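Two Arms, One Pile of Laundry: An Evening at the Prelow Workshop

Thu 24 April

I'd been pestering Tanko Okeke for an interview since September, and he kept putting me off with "wait until it folds something." So when a text came through that just said "it folded something," I grabbed my recorder and a bag of donuts and drove over to the Prelow shared workshop before he could change his mind.

If you haven't been following along, Tanko and Ok-hee Seok have been building a two-armed folding setup on members' nights. Tanko does the mechanical side. Ok-hee writes the code, does most of the teaching, and did most of the talking too, once the donuts were open.

"I want to be clear that it's slow," she told me before I'd even sat down. "My grandmother is faster. My grandmother with one hand on the phone is faster."

I asked how you go from metalwork to laundry, which seemed like a leap. Tanko laughed at that. He'd started out wanting a machine to load his bandsaw, and then Ok-hee pointed out that rigid stock is the easy version of the problem. "She said, if you want to learn something, pick up a sock," he said. "I thought that was the dumbest thing I'd ever heard. Then I tried to write down how I pick up a sock."

They never did get to socks, by the way. Socks are on the list. They work with flat folded cloths and a few T-shirts, mostly browns and grays, and Ok-hee keeps a notebook with a page for each piece. She calls the notebook Brarkia, after a cat, and it's as close as the project has to a name.
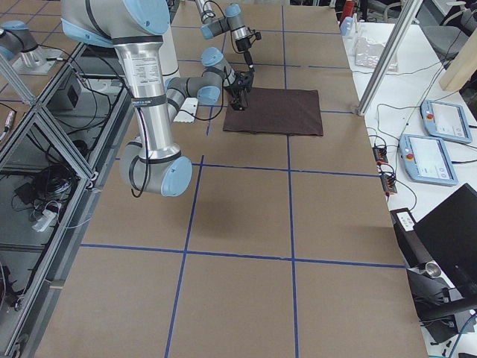 The table, and why it's cardboard

I'd expected something fancier to work on, to be frank, and I told them so. Tanko got a little defensive (sorry, Tanko!). Their first surface was bare steel, and he says the cloth slid all over it the second a finger made contact. Then they tried a rubber mat, and that grabbed so hard the fabric bunched up instead of moving.

"Cardboard is right in the middle," he said. "It gives a little. If the gripper comes down too low you get a dent in the board and you keep your gripper. And when it's ruined, you go get more cardboard."

The blue tape came later, and it does double duty. It holds the sheets down, and it gives Ok-hee a grid she can talk in. I heard a lot of "start it one panel over" and "keep it off the line" while I was there, and by the end of the evening I was saying it too. She swears the panels were meant to be square. Tanko says she cut the tape by eye and he has let it go.

I asked what the whole thing had cost and got a long look between the two of them. The arms were bought secondhand through a dealer called Jayawardena that clears out closed plants, and they wouldn't give me the price on those. The extrusion, fittings and clear panels came to 700 dollars, and Tanko would like it known that he argued for less.

What a gripper sees

Most of my questions were about the cameras. I had pictured one big eye looking down from the ceiling, and they do have an overall view of the table, but the close-up work leans on little cameras out at the wrists. Ok-hee pulled up the wrist feed on her laptop and let me scroll through it for a while. It's a strange way to look at laundry. Everything is enormous and close and kind of dim.

"You lose the idea of a shirt," she said. "You only get an edge. So the question is always, where's the edge, and am I on it or past it?"

Past it means you're pinching at cardboard. Too far in and you grab a fistful of the middle, and the fold goes wrong from the start. What they want is the hem, because a hem is thicker and it holds its shape while you lift.

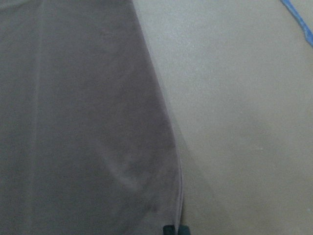 The shadow turned out to be a bigger deal than I'd guessed. Ok-hee's first edge finder kept picking the dark band beside the cloth and calling that the edge, so the fingers would close on nothing, over and over, very confidently. She spent weeks on it. Rajitha Kodikara, who runs the evening electronics class down the hall, finally wandered in and suggested she move the lamp, and that fixed half the problem in an afternoon.

"I was so mad," Ok-hee said. "I'd written all this math."

Did she throw out the math? She did not. It's still in there, and she says it earns its keep on gray fabric, where the cloth and the background can end up close in tone. Brown is harder again on brown cardboard, and white she hasn't had the nerve to try under those lights.

The bad nights

I always ask people about their worst night in the shop, and these two didn't even have to think. They were showing a fold to Nest Price, who handles the workshop bookings and had been very patient about how much room they take up. Everything had gone well in rehearsal. With Nest watching, one arm picked up the corner of a towel, the other arm picked up the opposite corner, and they pulled.

"Just tug of war," said Tanko. "Beautiful form, too."

The towel didn't make it. Neither arm had been told how far apart was too far, so now there's a limit, and there's a rule that whoever is running a test keeps a pendant within reach. Tanko is strict about that one. He'd moved my donut bag off the pendant side of the bench before I noticed I'd put it there.

Hipólito Farías, who built most of the shelving at Prelow and has opinions on everything bolted to the floor, made them add diagonal braces after that same demo. Tanko grumbled about it at the time. He now admits the whole frame used to shiver whenever an arm stopped short, and that he'd been blaming Ok-hee's code for it. 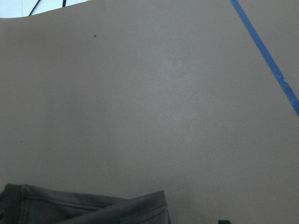

Flaps are what they're stuck on now. A first fold goes fine more often than it doesn't, but the second one has to deal with whatever the first one left behind, and cloth doesn't lie down like paper. Ok-hee had me look at the gray piece with its flap angled up toward the right, lying over the rest, and asked me which layer I'd take hold of. I pointed at the double line of stitching along the flap. She nodded and said sure, and how would I know there weren't two layers under it? I had no answer. She doesn't fully have one either, and for the moment the arms take the top layer, lift a little, and check whether the rest came too.

I asked Tanko if he ever wishes he'd stuck with the bandsaw loader. He took a while over that. "Some nights," he said. "But I'd have finished it. And then what would I do on a Thursday?"

As for what's next, there's a better set of fingertips on the way, softer ones, that Tanko is casting himself out of a compound called Tirkent. The first batch came out with bubbles and the second stuck to the mold. Ok-hee wants to get to long sleeves by fall, and Tanko wants fresh cardboard before they try anything at all. They were still going back and forth about it when I packed up my recorder, and I left them the last 2 donuts.

Recent posts
Rajitha's beginner soldering night: what to bring
Hipólito on shelving that won't sag
Is the laser cutter fixed yet? (Yes, mostly)
Booking the big bench: new rules from Nest

Contact | Copyright Prelow Workshop Notes | Back to top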